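Who makes robots behave?

From the Hernholm Science Pages, for readers aged 8 to 11

You have probably heard that robots must obey three laws, and that the first one says a robot may not hurt a person. It sounds very comforting. The trouble is that those laws come from a story. No robot in a factory has them inside it, and most robots wouldn't know a person from a coat stand.

So when somebody tells you a robot is safe, the right thing to do is ask how they know.

What a real rule looks like

Real robot rules are written for people. They tell the people who build robots, sell them and work beside them what they have to do. A rule in a story says "be kind". A real one says how fast an arm may move when somebody is near it, or how hard it may push before it has to stop. You can check a rule like that with a stopwatch or a force meter. You can't check "be kind" with anything.

A standard is a long list of rules that lots of people have agreed on. Standards are quite dull to read. Be a bit suspicious of any robot advert that says "meets all safety standards" and doesn't say which ones. There are different standards for factory arms, for robot lawnmowers and for toys, and passing one tells you very little about the others.

Fences, and no fences

The oldest way of keeping people safe from a big robot is to put a fence round it. The gate has a switch on it. Open the gate and the robot should stop. It's a simple idea, and it works as long as nobody has taped the switch down to save time. (People do this. It is a very bad idea.)

Smaller arms often work with no fence at all. They are meant to be slow and gentle enough to share a table with a person. Notice the words "meant to be". An arm that is gentle when its gripper is empty might not be gentle when it is holding a pair of scissors. The whole job has to be checked: the arm, the gripper, the thing in the gripper and the place where people stand.

Watching the fingers

Many arms have a small camera close to the gripper, so that the robot gets a view past its own fingers. People sometimes say the robot can "see" what it is doing. Look at the pictures and decide how well you think it sees. 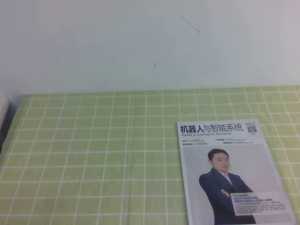
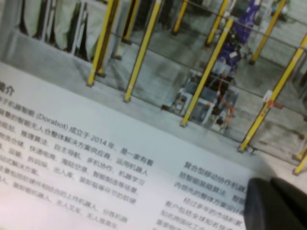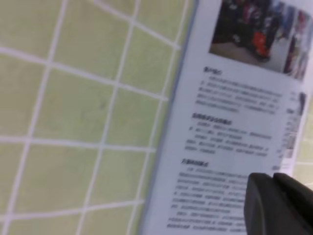
First: the cover of Robot & Intelligent Systems. Second: a robot arm behind yellow fence posts, in a printed photograph. Third: a page of print. The gripper's dark fingers are at the bottom right of the second and third pictures.

Did you spot how blurry the last one is? You can tell it's a page, but try reading the words. The fingers also hide part of whatever is underneath them. A careful builder thinks about that and adds a second camera further away. A careless one says "it has a camera" and hopes you will stop asking questions.

A camera is not a safety device just because it is a camera, either. If the robot needs it to keep people safe, somebody must test what happens when the lens is dirty, the light is poor or the cable falls out.

The Kito test

Let's try this on a robot called Kito, a tidying-up arm made by a firm called Prarora. Its leaflet says Kito "stops instantly". Does it?

The Khoury Workshop pressed Kito's stop button 30 times, and the arm did stop every time. Good. But it carried on for up to 6 centimetres first. That may not sound like much – put your finger on the table and imagine a door closing 6 centimetres further than you expected. Kito isn't a bad robot. The leaflet used a word that wasn't true, and a rule with a number in it would have been more use to everyone.

The workshop also left Kito running for 60 minutes with nobody touching it. Nothing went wrong. Does that prove it is safe? No. It proves that nothing went wrong in 60 minutes.

Questions to ask about any robot

Where is the stop button, and can I reach it from here?
What happens if the power goes off while it is holding something?
Who checked it, and did they work for the company that sells it?
How fast can it go, in numbers?
What is it not allowed to do?
When was it last tested?

If a grown-up showing you a robot can't answer the first one, take a step back. You can still watch from there.

Words to know

Gripper: the part of a robot that holds things.
Standard: a list of rules that many people have agreed to follow.
Risk: how likely it is that something will go wrong, and how bad it would be if it did.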